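Keeping moulded parts and covers tidy in a small workroom

If you take things apart for a living, or just because the hoover has started making that noise again, you'll know how quickly the curved plastic bits take over. Flat things stack, and small things go in a jar, but a big moulded shell will roll about and scratch itself on whatever is nearest. I lost most of a Thursday once to hunting for one side cover of an old Vasseur, and it was behind the door all along!

My first tip is to put a bin on the floor before you lift anything down. A plain white plastic one does nicely, with a cardboard box inside it so the shells have something softer to land on. 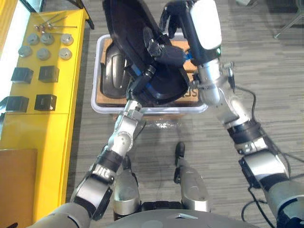
Tuck any straps in before you set a big piece down, or they'll catch on the rim and bring everything up with them next time. I learned that one from Leire Bermúdez, who had a stall at Orholm market for years and could pack a van better than anyone I know.

For pairs, I like a shallow tray. Lay a flattened box in the bottom, then put the two pieces side by side, pointing the same way, so you can see at a glance that you have both.

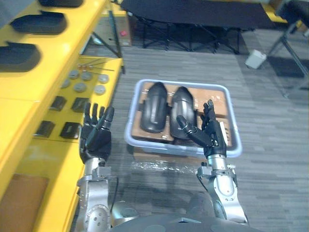
Save your clear wrap too, if it isn't torn. I bought a roll of 500 bags in May and I've hardly touched them, what with all the wrap that comes in with deliveries (smooth it flat and fold it over a ruler, it takes no time).

Anything you'll want again that day can go up on a shelf in a single row, with a bit of space between pieces for your fingers. A bright shelf is lovely for dark parts. 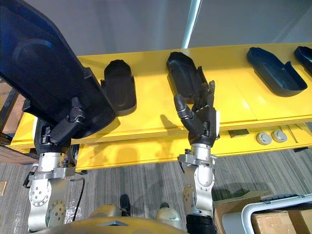

Dark pieces in a row on the yellow shelf.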